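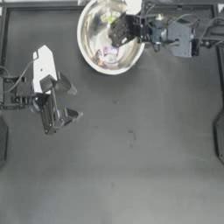 Garklow bench with steel bowl: right gripper in the bowl, left gripper open

Garklow two-arm bench
Supplied by Juvulano

Overview | Specification | What it can do | Application note | Ordering

The Garklow is a bench with 2 arms, one mounted at each side, for teaching and testing small handling jobs. It is sold to workshops, colleges and packing firms that want to find out whether a given chore can be handed to a machine before they spend money on a full line. It can also be used for household tasks of the tabletop kind: sorting, putting things into a bowl, taking them out again.

The bench is supplied assembled on its frame. The arms are fitted and aligned before dispatch. The customer provides a level floor, a mains socket and a computer that meets the Primarik requirements listed under Ordering.

Specification

Arms: 2, side mounted, facing across the work surface
Grippers: parallel type, two fingers, electric
Maximum finger opening: 100 mm
Work surface: dark grey, matt finish
Frame: black rail
Control software: Primarik, one licence included
Emergency stop: wired, front mounted, cuts power to both arms
Warranty period: 16 months, parts and labour
Fingertips, spare grippers and cable sets: Buthelezi

The finger opening is measured between the inner faces with standard tips fitted. Padded tips reduce it. Customers handling boxed goods should measure the narrow side of the box and allow clearance on both faces, as a gripper that has to open to its limit leaves no room for a small error in position.

The surface is matt to keep glare out of the camera view. It marks in use. Scuffs can be reduced with a damp cloth and mild soap but will not be removed completely, and polish must not be applied.

What it can do

We are asked most often whether the bench can do chores yet. The reply depends on the chore, and buyers should read this section before asking for a quotation.

Jobs that suit the bench have a fixed place for each container, items that can be gripped from above, and no penalty for taking a few seconds over each one. Filling a bowl with wrapped sweets is a fair match. So is emptying a tray of fittings into bins, or setting out parts for a person to assemble.

Jobs that do not suit it at present are those where the item changes shape as it is held. Folding a tea towel can be taught, but the result varies with how the towel was lying at the start. Wiping down a worktop can be done as a fixed path; the arm has no means of judging whether the worktop is clean. Anything with running water is outside the rating of the arms and voids the warranty.

Washing up, ironing and loading a domestic dishwasher are not supported. Customers have tried all three. Please do not order the bench for these purposes.

On the shop floor the limit is usually pace. A trained packer is quicker than the Garklow at every mixed item job we have tested. The bench is worth considering where the work is dull and can be left to run slowly through a lunch break or into the evening, with someone in the building to clear a stoppage. 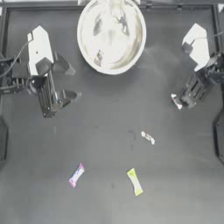
Garklow bench with white bowl and wrapped items on the work surface

Handling small wrapped goods

Wrapped confectionery is a useful test load. It is cheap and light, and the film gives trouble in much the same way as many packed goods do. The ends of a twisted wrapper lift the item off the surface at an angle, and a crumpled wrapper shows a different outline each time it is put down. Shiny film also reflects the room lights, which can shift the position the software reports.

The grip should be taken across the body of the item and not at the wrapper end. A grip on the end will often hold, but the item hangs and may swing against the rim of the bowl. The Primarik grip menu has a setting named Centre Bias for this. Leave it on for anything with loose ends.

Bowl choice matters more than most buyers expect. Polished metal and glossy white bowls both give reflections on the inner wall. With either type, teach the release point over the open part of the bowl and well inside the rim, and repeat the camera check whenever one bowl is changed for another. A bowl set close to the back rail is reached at a long stretch, and arm speed should be lowered for it.

Arm sharing

Either arm can be given the job by itself, or the surface may be divided between them. The usual method is to draw a boundary in Primarik down the middle of the surface and assign each side to the nearer arm. Where both arms have to visit the same bowl, one must be set to wait. The waiting arm holds its gripper open and clear of the bowl approach. The factory setting gives the right arm priority; this can be reversed.

Passing an item from one gripper to the other is possible but slow. We suggest it only where an item must be turned over.

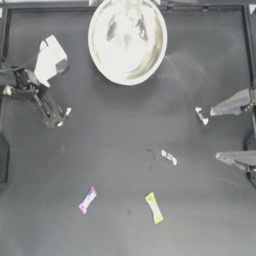

Reading time: 2 minutes

Application note: sweets to bowl
Aurelio Nieto, applications engineer, Juvulano

This note covers a job we use when setting up a new bench. Wrapped items are laid out on the open surface and the arms are asked to put them in a bowl at the back. We choose items of different lengths and colours so that one set of grip values cannot suit them all.

Teaching is by hand guiding. The operator leads the arm to the item, closes the gripper, leads it to the bowl and opens it. Repeat with the items moved and turned. Vary the angle as well as the place: benches taught with every wrapper lying the same way do poorly as soon as one is turned across.

In the February test we ran 100 picks with long bar-shaped wrappers and 100 with small twisted ones. The bars were the easier load. Most of the failures with them were releases, where the crimped end stayed against a fingertip after the gripper had opened. A short upward move before opening did not help. Opening more slowly did.

The small wrappers failed in the approach. The finger touched the twisted end first and pushed the item along the surface, after which the arm closed where the item had been. Lowering the approach speed cured part of this. The rest was dealt with by telling the software to look again after any touch, which adds to the cycle time and should be switched off for heavier goods that do not slide.

Neither load was completed without a person stepping in. I would not describe the job as solved, and I would not quote it to a customer as an unattended one. As a supervised job it is acceptable, provided that a dropped sweet is of no consequence. For food that will be eaten, the wrapper must be sealed and the fingertips changed on the schedule in the Buthelezi leaflet.

A settings file for this job is included with the bench, under Samples in the Primarik main menu. It assumes a wide, shallow bowl. With a deeper bowl, raise the release height before the first run and step the arm through the path by hand.

Ordering

The Garklow is built to order. Please give the following with your enquiry:

Item size, narrowest side and longest side
Item weight
Type of wrapping, if any
Container type and finish
Arm priority, left or right
Floor access, including door width and any stairs

Samples of the goods may be sent to our test room, marked for the attention of Aurelio Nieto. We will run them and return a written report, with failures listed. Goods are not returned unless asked for.

The control computer is not included. Primarik needs a wired network port and a separate graphics card; the current list of tested machines is sent with each quotation. Extra licences, padded tips and replacement work surfaces are priced separately.

Related items: Garklow single-arm bench, Buthelezi padded fingertip set, Garklow bench cover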